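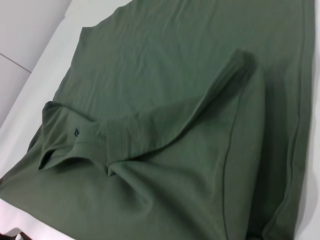 A green polo shirt with one sleeve folded inward, seen by the wrist camera at Werkulard.

ROBOTICS & WORK | 4 comments | 92 shares

A polo shirt is a difficult customer. The collar is thicker than the body, the sleeves go where they want, and the cloth has almost the same color everywhere. At Werkulard, a small test shop in Celesville, Nazanin Zarei has given most of her winter to this kind of laundry.

She is comparing two grippers for a company that rents work clothes. The first, called Venter, has a pair of thin fingers which slide under the hem. The second, the Stona, is softer and pinches the cloth from above. Both carry the same small camera at the wrist, and both get 100 tries on each garment.

"With towels I could not choose between them," Zarei tells me. "With polo shirts I can choose in one morning."

The Venter is the better one at edges. When it finds the border of the shirt it takes one layer and holds it well. Its weak point is the collar, where the fingers push the ribbed part and make a new crease. The Stona is kinder to the collar, but on a folded sleeve it often takes the layer underneath also, and then the whole shirt travels with it.

The camera gives its own trouble. So near to the cloth, a shirt fills almost all of the view, and a dark shadow under a fold can look to the software like the end of the fabric. Jolien De Smet, who writes the control program, first tried stronger light. The shadows became only harder. Now she lets the arm stop higher, look once, and go down slowly.

This costs 2 seconds for every fold, and the client has already complained of it. De Smet wants to keep the pause until February, when the long-sleeved shirts will arrive.

Tags: grippers, textiles, machine vision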